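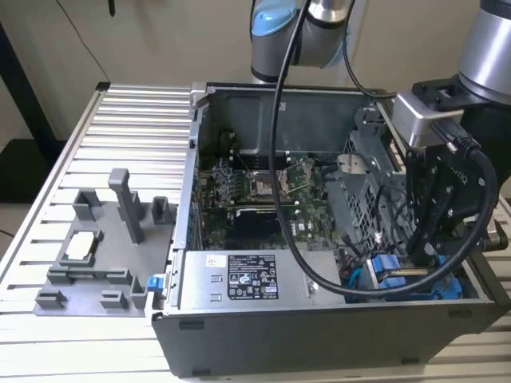
Handano 磁吸螺丝刀套装：用了大半年，现在来夸它

先说结论，这套螺丝刀我买了两次，一套放家里，一套送给了我爸。家里那套从去年冬天用到今年六月，拆过机箱、眼镜、门把手、孩子的遥控车，还有一台老得按键都发黄的收音机。除了一个小毛病（后面会讲），我真的非常喜欢它！

买之前的情况

我以前用的是超市里那种一大盒的杂牌批头，十字的头用几次就磨圆了，碰到拧得紧的螺丝直接打滑。最惨的一次是给台式机换硬盘，固定支架的那颗螺丝被我拧花，折腾到夜里十一点多，最后垫了一根橡皮筋才拧出来。第二天我就开始认真看螺丝刀了。

当时在 Handano 和 Randis 之间犹豫了很久。Randis 那套批头更多，盒子也漂亮，可是手柄太细，我在朋友那里试过，拧久了虎口疼。Handano 的手柄粗一圈，尾部的转帽很顺，食指顶着，拇指和中指一搓就能转好几圈，拧长螺丝特别过瘾。下单价是135元，没赶上活动，我也不后悔。

手感和批头

手柄是铝的，外面有一圈细细的滚花，手心出汗也不滑。重量偏前，竖着放进螺丝孔里很稳。批头卡进去有一声很轻的“嗒”，拔出来要稍微用点力，不会留在螺丝上带不回来，这一点比我用过的几套都好。

磁力我觉得刚刚好。装机箱的时候，主板螺丝吸在批头上，伸到角落里也不掉；换成眼镜上那种芝麻大的螺丝，也吸得住。要是你经常往很深的地方伸，记得把附送的加长杆装上，磁力会弱一点点，不过够用。

最常用的是 PH2 和 PH1，其次是修眼镜的小十字。PH2 那支我几乎天天折腾，棱角到现在还很清楚，和没怎么用过的梅花头摆在一起，只是颜色旧了些。六角的几支我主要拿来装家具，上个月装 Irnska 的书架，说明书配的那把小扳手我拧了两颗就扔到一边，换成它以后快得多，一个下午还剩下时间喝茶。

收纳盒

盒子是抽拉式的，轻轻一按就弹出来，批头躺在海绵槽里，每一格旁边都印了型号。字有点小，灯光暗的时候要凑近看，我后来自己用白色油漆笔在常用的几格旁边点了点，找起来方便多了。盒盖内侧有磁性，拆下来的螺丝可以先放上去。我习惯按拆的顺序从左往右排，装回去的时候倒着来，很少再出现“多出一颗”的惊吓。

说说那个小毛病

转帽用了五个月左右开始有一点点涩。我写信问客服，回信的人叫 Fotini Xenos，语气很客气，让我滴一滴缝纫机油进去，来回转几下，再用纸巾擦掉渗出来的油。照做之后顺滑得跟新的一样。只是说明书里完全没提保养，我觉得应该加上一行。

另外海绵槽的颜色太深，黑色批头放进去，有没有放好不太看得出来，只能用手指摸一下。浅灰的海绵会更好用。

和更贵的比

同事 Amr Cherkaoui 有一套 Ocampo 的，买的时候花了577元，我借来用过一个周末。棘轮结构确实舒服，换向干脆，声音也好听（很像拧老式手表的发条），批头的公差更紧。如果你每天靠这个吃饭，我会劝你去试试 Ocampo。像我这样一个月修几次东西的人，Handano 已经让我很满足了，省下来的钱我买了一块磁性工作垫和一盏夹式台灯。

适合谁

喜欢自己装电脑、修小家电的朋友，可以放心买。刚搬家、要装一屋子家具的也合适，不过大号的内六角它没有，床架那种粗螺栓还得另备一把扳手。完全没拆过东西的人，先拿旧遥控器练练手，感受一下拧到底时该收多少力，小螺丝很容易滑牙。

我爸那套现在放在他的缝纫机抽屉里，上周他打电话来，问我加长杆能不能单独再买一根。我查了一下，官网有货，已经给他下单了。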